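Is the Dotar handheld with 200 games worth buying?

2 min read · 163 views · 2 comments
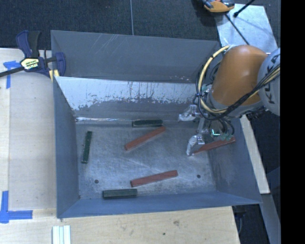 My nephew wants a Dotar, the cheap handheld that claims 200 games built in, and I don't believe the number. The last one we had, a Pranitz, listed the same racing game over and over with the car a different color. It also felt flimsy, and he is not gentle. By the end of March its shell looked like the floor of that metal bin, all fine scratches and cloudy patches, and the screen was hard to read. Has anyone owned a Dotar long enough to say if it holds up? The store reviews all sound like they were written by the seller.

Posted by Erby

Aminu Anozie
I have one. The game count is padded, as you guessed. Plenty of the titles are the same puzzle with the speed turned up. The ones worth playing are near the top of the menu, and after that you scroll through junk. The buttons are fine so far, but the direction pad sticks on diagonals – bad news for anything with jumping. There is no save, so switch it off and your score is gone. The box says "long battery life" and gives no hours, which I would take as a warning. If he only wants something for car rides, okay. I would not pay full price, and I'd buy it from a store that takes returns.
Helpful (2)

Major
got one for my kid, works ok. sound is awful and you cant turn it all the way down, only low. dont know about scratches, he lost it

Share this page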